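Shopping Bags: Questions We Keep Getting

Espiritu is a small reader-funded site about household claims. We get a lot of mail about bags, most of it from people who have been told something by a store and would like to know whether to believe it. Last updated Friday, June 18, 2021.

Is paper better than plastic?

Better at what? Paper breaks down sooner if it ends up in a hedge, and most curbside programs will take it. It also weighs more, takes a lot of water and energy to make, and needs more truck space to get to the store. Anyone who answers this question with one word is selling one of the two.

My store says its paper bags are "eco." What does that mean?

Usually nothing you can check. The word by itself has no fixed meaning. Ask what share of the paper is recycled, and whether that is post-consumer or mill scrap. If the answer is a leaf printed on the bottom, you have your answer.

Is brown paper greener than white?

Brown kraft paper generally hasn't been bleached, so it skips a step. That is a real difference and a fairly small one. But brown can also be a printed color, and some companies have noticed that shoppers trust it. Look inside the bag, where the ink often stops.

How many times do I need to reuse a cotton tote before it beats plastic?

You'll see wildly different numbers, and they depend on what was measured. Some studies look only at climate, others add water use and other effects, and the results move a great deal. We don't print a figure. If you already own a tote, use it until it falls apart. If you own a closet full of them, stop accepting them at conferences.

The Elavel tote says it is good for 800 trips. Is it?

We asked Elavel how that was tested. The reply said the bag had been lifted by a machine 800 times with a fixed weight in it. No corners of cereal boxes, no rain, no wash cycle and no leaking chicken. We don't doubt the test. We doubt that it tells you much about your groceries.

Did you test any bags yourselves?

Yes, in February, on a small scale. We bought 37 paper bags with handles from stores in and near Hosus and carried shopping home in each one until it gave out. Two split at the bottom on the first trip, both with something cold and damp inside. Most of the others went at the handle, where it is glued to the inside of the bag. This was one household with one set of arms, so please don't quote it as science.

Are twisted handles stronger than flat ones?

In our batch they were more comfortable, and people confuse that with strength all the time. What matters is the glue and the patch of paper it is stuck to. Tug gently before you load it.

Gronomden charges for bags and says the money "supports the environment." Where does it go?

We wrote to ask and were sent a page about the company's values. It doesn't mention the money. In some places bag fees go to the government and in others the store keeps them, so find out what your local rule says. A store keeping the fee may be perfectly legal. Calling it a donation is another matter.

What about bags labeled compostable?

Read the small print. Many need an industrial composting plant, and plenty of towns don't have one or won't take bags there. In a backyard heap some of them hang around for a very long time. Ours went in two winters ago and can still be read.

Can I recycle a paper bag with the handles on?

If the handles are paper, usually yes. String, ribbon or plastic handles should come off first. Greasy bags go in the trash, or in the compost if your program accepts them.

I read that reusable bags are full of germs. Should I worry?

Wash them. Keep raw meat in its own. Then ask who paid for the article.

So which bag do you use?

Whichever one is already in the car.

You didn't answer my question.

We have 242 unanswered messages as of this update and we read them in order. Sending the same one again puts you in the line twice and doesn't move you up.

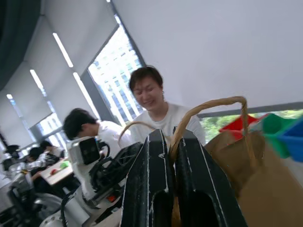

Maricel Dimaculangan
Editor, Espiritu

Maricel writes and updates the FAQ pages. Corrections are welcome, especially with a source attached. Espiritu takes no advertising and no free samples, so please don't mail us totes.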